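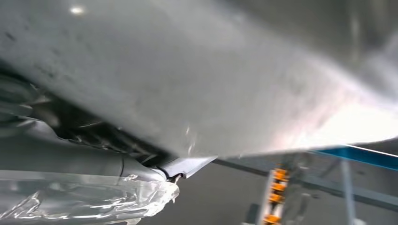
Clemitz Parts Wrapping Notes

Clemitz is a set of written records on how grey housings, covers and panels are wrapped, stored and unwrapped in the Wukance workshop. It holds 2301 entries. Of these, 1865 have been checked by a second reader and the rest are marked "unread".

What is in it

Each entry covers one part and gives:

part: short name, such as cover, pipe or bracket
wrap: clear plastic, paper, cloth or none
surface: clean, dusty, marked or scuffed
shelf: a number from 1 to 6
note: free text, up to 7 lines

Smudges and specks are entered as "marked" unless the writer could feel a scratch, in which case use "scuffed". Glare from the ceiling lamps makes pale paint hard to judge, so some early entries say "clean" where "marked" would be fairer. We have left these as they were.

Crumpled wrap is entered the same way as flat wrap. Tape is not recorded.

Files

entries.csv has the full list. shelves.txt explains the shelf numbers. The older Tiser list is kept in the folder called old and uses different part names.

Known gaps

Shelf 4 was repainted in May and has few entries from that month. Weights are missing throughout.

Contact

Yaowalak Sriwong keeps the list. Send corrections to the shelf file to Surachet Sombatkul.

Last changed 4 January 2022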